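よくあるご質問(農家のみなさまへ)
スクロ地区 農地台帳・営農支援金 相談窓口

更新:2022年1月

いつも窓口をご利用いただき、ありがとうございます。新しい農地台帳への切り替えと営農支援金の受付が重なり、毎日たくさんのお電話をいただいています。なかなかつながらずご迷惑をおかけしていますので、よくお尋ねいただくことをまとめました。少し長いページですが、お茶でも飲みながら、気になるところだけ読んでいただければうれしいです。

支援金は誰がもらえますか

スクロ地区に農地があり、ご自身で耕作している方が対象です。畑でも水田でも果樹園でもかまいません。家族の名義の土地を耕している場合も、名義人の同意書があれば申請できます。同意書の用紙は窓口に置いてありますし、お電話をいただければ郵送もいたします。

いくら受け取れますか

1ヘクタールにつき4000ビダンスです(ビダンスは地区内の直売所と農協の店舗で使える支援券の単位です)。上限は5ヘクタール分までとなっています。端数の面積は切り捨てずに計算しますので、小さな畑だからとあきらめずに、どうぞご相談くださいね。

申請の締め切りはいつですか

4月の末日です。郵送の場合は消印有効です。ただ、毎年のことながら最後の数日は窓口がたいへん混み合い、廊下まで列ができてしまいます。書類がそろった方から早めにお越しいただけると、お待たせせずにすみますし、足りないものがあっても落ち着いて取り直せます。

何を持っていけばよいですか

本人確認のできるもの、旧台帳の写し、振込先のわかるもの(券ではなく口座への入金をご希望の方のみ)の3点です。旧台帳の写しが見つからないというお話をよくうかがいます。古い箪笥や仏壇の引き出しから出てくることも多いのですが、どうしても見つからないときは窓口で再発行できます。手数料は60ビダンスで、その場でお渡しします。

窓口はどこにありますか

スタッブス通りの旧郵便局の建物、1階の右手です。入ってすぐの番号札をお取りください。駐車場は建物の裏にありますが、トラクターや大型のトラックでお越しの方は、向かいの集荷場に停めていただけます。集荷場の方には話を通してありますので、ご遠慮なくどうぞ。
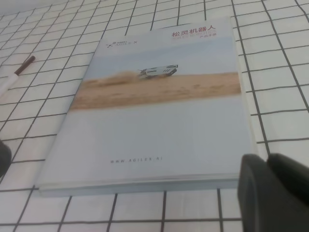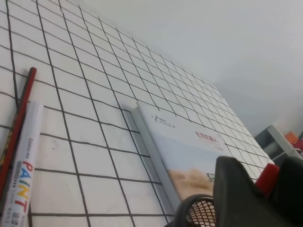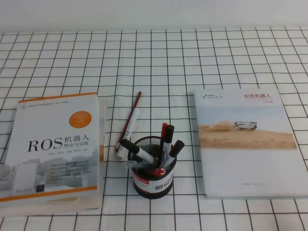

相談にはどのくらい時間がかかりますか

お一人45分の枠をとっています。書類の確認だけならもっと早く終わりますが、境界のことや相続のことなど、話しているうちに次々と出てくるものですから、余裕をもたせてあります。ご予約なしでもお受けしますが、予約の方が優先になります。

新しい台帳に切り替えないとどうなりますか

すぐに何か困るわけではありません。旧台帳もしばらくは有効です。ただし、支援金の受け取り、農地の売買、貸し借りの届け出には新しい台帳の番号が必要になります。今年は支援金を申請しないという方も、春の作業が始まる前に済ませておかれると安心です。

届いた台帳の名前や面積が間違っています

申し訳ありません。旧台帳から書き写す際に、とくにお名前の綴りで誤りが出ています。訂正は無料で、支援金の申請と同時にできます。届いた台帳に直接書き込まず、そのままお持ちください。面積に違いがある場合は、測量担当のフリン・コスティガンが現地にうかがって測り直すことがあります。立ち会いをお願いしますが、ご都合のよい時間に合わせますので、お電話で希望をお知らせください。

父の名義のままなのですが、申請できますか

いちばん多いご質問かもしれません。お父さまがご健在であれば、先ほどの同意書で大丈夫です。亡くなられている場合は、まず相続の届け出が必要になりますが、手続きが途中でも支援金は仮申請として受け付けます。仮申請をしておけば、名義の変更が締め切りを過ぎても権利はなくなりません。相続のことはコラリー・パエワイが担当しています。ごきょうだいの間でまだ話がまとまっていないという段階でも、遠慮なくおいでください。

土地を借りて耕しています。地主さんと私、どちらが受け取るのですか

実際に耕作している方です。契約書があればその写しを、口約束の場合は、地主さんの署名が入った耕作証明書をお持ちください。昔からのお付き合いで書面がないという方は珍しくありませんので、恥ずかしがることはまったくありません。地主さんとの話がこじれてしまったときは、リース・レウィが間に入ってお話をうかがいます。

インターネットで申請できますか

はい、申請システム「スカヴィス」からできます。画面の案内に沿って入力し、書類の写しを添えて送信してください。送信後に受付番号が出ますので、必ず控えておいてください。途中で画面が止まってしまうというお声が寄せられていて、現在直しているところです。止まったときは、入力内容は保存されていますので、慌てずに一度閉じてから開き直してみてください。機械はどうも苦手で、という方は、窓口で職員と一緒に入力することもできます。

支援金はいつ届きますか

申請の締め切り後に審査をして、受付番号の早い順にお渡しします。支援券は窓口でのお受け取りか書留、口座をご希望の方はお振り込みです。不備があったときはこちらからお電話しますので、日中つながりやすい番号をお書きください。畑に出ていて電話に出られないという方は、夕方の希望時間を余白に書き添えていただければ、そのころにおかけします。

足が悪くて窓口まで行けません

訪問相談をしています。フレイディス・セーデルルンドがご自宅までうかがい、書類の確認から申請までその場でお手伝いします。お申し込みは電話でも、ご近所の方からの言づてでもかまいません。訪問の際は職員証をお見せします。訪問に費用はいただきませんので、お金を求められたときは応じずに、すぐ窓口へお知らせください。

決定に納得がいかないときは

審査の結果にご不満があれば、通知の裏面にある用紙で再審査を求めることができます。再審査は最初の担当とは別の者が行い、責任者のラウィリ・ドゥーランが結果をお知らせします。書き方がわからないときは、その用紙のことも含めて窓口でお手伝いします。最初の担当者とは顔を合わせたくないという場合は、受付でそっとお伝えください。

ほかに載っていないことでお困りの際は、お電話か、窓口入口のご意見箱へどうぞ。いただいたご質問は、お名前を伏せてこのページに少しずつ加えていきます。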